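Home > Community Help > Bedrooms and Storage > Tidying

Soft toys all over the bed, where do people put them??

Asked by satish_l
Tags: soft toys, baskets, small bedroom, cupboards

Right, quick one as I'm on my tea break. We've got one small bedroom doing the job of about three rooms. Wall of built in cupboards at one end, bed, and that's your lot. Daughter (6) sleeps in there, and her cuddly toys have taken over. Every night they come off the bed onto the floor, every morning back up on the bed, I tread on one every single time.

Counted them on Sunday. 278. Not joking, that's with the tiny ones off keyrings.

Tried so far:

A hanging net in the corner. Came off the wall, took a lump of plaster with it. Landlord not thrilled.

A big lidded box (Pindar, the deep one). Everything goes in, then she wants the one at the bottom and the whole lot is out again. Also no floor left once the lid's up.

Vacuum bags. She cried. Fair enough.

So what do I do? Cupboards are full of our clothes up top but I could free up the bottom shelf if I had to. Budget is not much. Don't want anything screwed into the walls again. And no "just get rid of them" please, my mother in law has that one covered.

Thanks in advance, Satish Lobo

3 answers. Sorted by: most helpful

Answer 1, marked as helpful by the asker

Small baskets. Lots of small ones, open top, no lids. Had the same carry on with my two and the big box was the worst thing I ever bought.

What I did, more or less in order:

Step 1. Do it on the bed

Strip it down to the bottom sheet, duvet off and out of the way, pillows shoved up into the corner. Floor is hopeless for sorting, you lose stuff under the bed and your knees go. Get her to help but only for the first bit, mine lasted ten minutes and then wanted a biscuit.

Step 2. Sort by what they are

Not by size. I tried size first and the kids couldnt make sense of it. Bears, dogs, sea things, food. Food turned out to be a proper category in our house, we've got plush fruit coming out of our ears. If it doesn't fit a pile start a "funny ones" pile and move on, don't stand there thinking about it.

Step 3. One basket per pile, and try it before you fill it

Square plastic ones with holes in the sides, straight sides so they sit flush next to each other. Mine are white. Get them with a handle hole, little hands can drag them off the shelf. Holes are good because you can half see what's in there and it doesn't go musty. Put a couple of things in and see how much room they really take up, plush is bulkier than you think. Bananas went first at ours, the peeled one and the ordinary one, and that's a fair bit of a basket gone already.
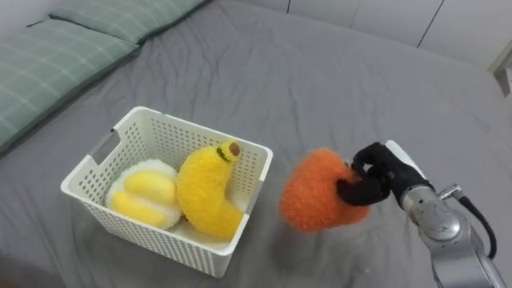 Step 4. Bottom shelf of the cupboard

You said you could free it up, so free it up. Measure the shelf BEFORE you buy the baskets. I didn't and had to take four back. Leave a hand's gap above the rim or you can't lob things in, and lobbing is the only way they'll ever tidy up.

Step 5. Pick the bed ones

She gets a set number on the bed. We said 10 and it crept up to 17, I've stopped arguing. The rest live in the baskets and she can swap whenever she likes, one in one out.

Step 6. Second shelf for the overflow

With 278 you won't fit the lot on one shelf, sorry. Box up the ones she doesn't ask for and swap them over in January or whenever. Don't tell her they've gone, tell her they're having a rest. The Pindar box would do for this bit as you've already got it, shove it under the bed if it'll go.

Took me most of a morning. Baskets were from Chettiar on the market, the household stall not the fabric one. Cheap. Wipe down with a damp cloth. The rims can be a bit sharp where the plastic's been moulded so run your thumb round before you hand over your money.

Malathi D'Souza

Comments on this answer

satish_l: This is great thank you. Do the baskets stack?

malathi_ds: Empty yes. Full no, they sink into each other and squash whatever's on top. Side by side only

satish_l: ok. measuring the shelf tonight

tinpot44: Pegging a bit of card on the front through the holes works for labels. Draw a bear on it if they can't read yet

Answer 2

Zellell do a beanbag cover you stuff with soft toys insted of beans. Zip up the side. We had one, it was alright, bit lumpy. Holds loads. Only trouble is same as your box, the one they want is always in the middle. Good for the ones she doesn't play with though, and it's somewhere to sit.

Comments on this answer

hobnail: second this but check the zip. Ours went in 2 weeks

Answer 3

Feserov shelving, the tall narrow one. Just put them all on that.

Comments on this answer

malathi_ds: He said nothing screwed to the wall. You can't have a tall narrow one loose in a kid's room, it'll come over

satish_l: Yeah no wall fixings sorry, should have put that in the title

Update from satish_l

Shelf measured, fits five baskets across with a bit spare. Bought three to start with in case it all goes wrong. Bears took up two on their own. She's made a basket just for rabbits and won't let the hares in it. Still a heap on the bed but I got to the window this morning without treading on anything. Will get the other two when I'm next past the market, and the keyring ones are going in an old shoe box for now

Related questions

How do I get felt pen off a fitted sheet?
Under bed storage when the bed has a middle leg
Washing soft toys, pillowcase or no pillowcase?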